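Speaker notes: three months with the Drusent capture kit

(Damau meet-up, afternoon slot, keep it under half an hour including questions)

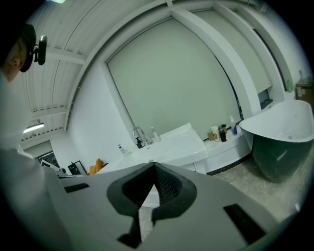

My question going in was a dull one – is the Drusent kit worth the money if you haven't got a lab? I run a very small outfit and we want hand-held demonstrations of household jobs so we can train an arm to do them later, and until January we were doing it with bits I'd printed and glued myself. So I rented the full kit for three months, took it to the mock bathroom at Pluststead, and used it the way I'd use it at work. Leave the picture up while I talk, because it's a decent guide to what the thing sees. You get the vanity, the chrome tap and most of the little bottles, and then the dark bath off to the right, all in one go. That's a very wide lens! You also get the ceiling beams bending like bananas, and a good slice of whoever is standing next to it, cap and all. I'll come back to both of those.

Start with what's in the box. Gripper, cap camera, charger, cables, carry case, and a printed guide that is better than it needs to be. The case is good. I dropped it down the steps at Pluststead and nothing inside minded. (Pause here, somebody always wants to know if that was on purpose. No.)

The gripper. I like it more than I thought I would. The V-shaped opening has a dark textured lining, and that's where the money has gone, I reckon. It holds small bottles well, soap pumps are fine, toothbrushes one at a time are fine. Flat things are a pain. Try picking a flannel off a counter and you'll be there a while, unless it has a fold in it. My wrist gave up before the battery did, so budget for breaks. We swapped every 52 minutes because that's how long one playlist lasts, and it suited us.

The cap camera. It sits on the side near the brim, and I was rude about it for the first week. Then I watched the footage back and had to eat my words a bit. When your hand goes behind the tap and the gripper can't see much, the head view often can. It does slip if you've got a small head like mine. A bit of foam tape sorts it.

Now the lens. Straight lines go curvy, and if you're used to tidy footage you'll hate it. The kit comes with a calibration sheet and you really must do it, flat on a table, decent light, no shadows. I skipped it on the first batch and lost a whole afternoon. Own up to this, it usually gets a laugh.

People wandering into view. Drusent's software will blur faces on export, but you have to tick the box yourself and it's off by default. I think that's the wrong way round and I've told them so. They were polite about it.

Numbers, for those who like them. Rental was 900 a month, pounds, with the software included. We came away with 500 recordings I'd be happy to use. Buying outright is a different conversation and I haven't got that far, so please don't quote me on it.

The other one people ask about is the Hayat kit. I had a loan of it for a few days only, so take this lightly. Lighter in the hand, nicer trigger, no head camera at all. If all you do is pick and place on a table, I'd look at Hayat first. For bathrooms and kitchens, where you're leaning over things and your own arm is always in the way, I'd go with Drusent.

Grumbles, quickly:
The charging light is green when it's charging and green when it's done.
Export is slow over wifi. Use the cable.
Support answer in a day or so, but only by email.
The strap is too short for anyone tall.

Would I rent it again? Yes, and I have, the next lot starts with kitchens. I'd want the blur switched on from the start and a longer strap, and I'd do my calibration before breakfast.

Pass the spare gripper round now – the left side of the room always gets it last, so start there. Questions until the tea arrives.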